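Pre-run software check, bathroom cell, build 159. Inspector: Sheila Bellamy. Robot side: Zachary Desjardins. Sheet revised in May, so please stop printing the old one. 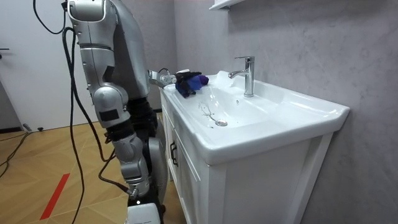

Work top to bottom. An item with no mark counts as a fail, including the boring ones. "Worked last time" is not a mark.

## A. Control

- [x] **Heartbeat from Gravent controller steady for 1000 cycles.** No drops. I watched all of them, so the afternoon had its moments.
- [x] **Arm speed cap loaded from file.** Reads 40 percent. Matches the file, and this time it's the right file.
- [x] **Stop button cuts motion on both arms.** Tested twice per arm.
- [ ] **Stop event written to the log.** FAIL. The arms stop; the log says they finished normally. Zachary calls this a labeling issue. I call it a fail. Ticket open.
- [x] **Watchdog restarts the control process.** Came back in 5 seconds, arms held position.

## B. Perception

- [x] **Basin rim found and fitted.** Outline sits on the ceramic all the way along, including the flat ledge behind the bowl.
- [x] **Cloth segmented as one object.** The navy and purple parts used to come out as two cloths, and the planner would politely ask which one we wanted. The merge threshold fix holds.
- [ ] **Faucet mask stable.** PARTIAL. Chrome is chrome. The mask flickers on the spout when the ceiling light is at full. Kept the padded keep-out box on. Do not remove it to "see what happens."
- [x] **Thin dark strands in the bowl labeled as clutter.** Labeled, and not offered as a grasp target. The previous build was very keen on them.
- [ ] **Reflections in the bowl rejected.** Not tested. Needs the Harkton depth filter, which isn't in this build.

## C. Planning

- [x] **Near-rim approach keeps clearance from the ledge.** Checked in replay against the Pellholm collision model.
- [x] **Idle arm parked down and excluded from the plan.** Confirmed in the planner view.
- [ ] **Cable volume included in the collision model.** FAIL. The model believes the robot has no cables. I have met the robot, and it has several. Slow mode only until this is in.
- [x] **Planner gives up when no grasp is found.** It gives up and says so. Older builds gave up and said "success."

## D. Floor and room

- [x] Red tape still down and flat.
- [x] Door closed before arming.
- [ ] Floor cable by the door routed along the wall and taped. Not done. Zachary to fix before anyone arms the cell. I'll be checking with my feet.

## E. Tooling

- [x] **Replay viewer opens the last run.** Yes, after the usual pause for reflection.
- [x] **Config diff against the previous build attached.** One unexplained change: gripper timeout doubled. Zachary says Hyun branch, merged by mistake. Reverted, and section A repeated after the revert with the same results.
- [ ] **Operator notes updated.** They still describe a menu we removed. FAIL.

## Result

Conditional pass, slow mode only, one person at the stop button with no laptop open in front of them. Full speed stays locked until the cable volume and stop logging items are closed.

**Reply, Z.D.:** Cable volume is in review. Stop logging I can do this week. I still think it's a labeling issue.

**Reply, S.B.:** Then label it correctly and I'll tick the box.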